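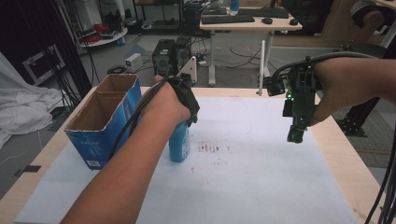 Checked by Noémie Beaudoin
Friday, opening round, Esquivel Makers' Hall

Walkthrough before the March open house. Comments under each item, and I have to say the old place is looking great!

1. Front doors and ramp -- PASS
Both doors swing freely and the new closer from Wemix is so much gentler than the old one. Ramp grit is holding up well.

2. Fire extinguishers -- PASS
All tags current, all gauges in the green. Lovely to see the one by the kiln room back on its hook.

3. Exit signs and emergency lights -- FIX
Back stair light dies after 37 seconds on test. Battery ordered, Cirilo Tovar to fit it.

4. Work tables -- PASS
No wobble, no splinters. Please lay fresh paper before any session with liquids.

5. Bottles and containers -- PASS WITH NOTE
Labels facing out, caps on, nothing stored above shoulder height. Flatten spare boxes and take them to the shed.

6. Extension cords -- FIX
One cord in the sewing corner has a nicked jacket. Tagged and pulled.

7. First aid kit -- PASS
Fully restocked, even the tiny tweezers (hooray!). Burn gel is good for another year.

8. Room limit card -- FIX
Still reads 32. Should read 43 now that the partition is gone.

Recheck of 3, 6 and 8: Holger Bråten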